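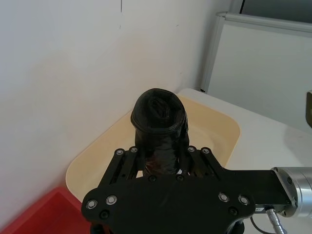
The bag, rolled.

Inventory of Unit 5, Wondgate, begun in January at four in the afternoon. Present: Beverley Rowbotham, executor. Also present: Kieran Fothergill, nephew, who had brought the bags.

The bags were black and came flat. Beverley's method was to roll each one before use, press the air out from the closed end, and fold the rim over itself so that it would stand upright on the shelf. Her sister had stored them this way. Kieran said a bag was going to be opened again within the hour. Beverley wrote down the time and kept rolling.

Kitchen drawers, upper: cutlery, string, a key with no tag. Kitchen drawers, lower: receipts from Aydoğan, the hardware shop, in date order. The last was for bin bags and a hinge. The hinge was on the pantry door. It had been fitted with the wrong screws, and the door closed anyway.

By six they had filled everything that was open. The hall held the bags for the dump on the left and the bags for the charity shop on the right. Kieran carried the left side down. The stairs had 272 treads in all, counting both wings, a figure his aunt had recorded in pencil inside the meter cupboard. She had given no reason. He used about a third of them.

When he came back, Beverley was at the table with the list. One rolled bag remained. She had entered it under Sundries, struck it out, and entered it again under Kitchen.

"We could use it for the curtains," he said.

"The curtains are going to Tuva."

He put the bag in the lower drawer, on top of the receipts – upright, it was too tall, so he laid it on its side. Beverley amended the entry. Then she read the meter, wrote the number under her sister's pencil, and switched off the hall light.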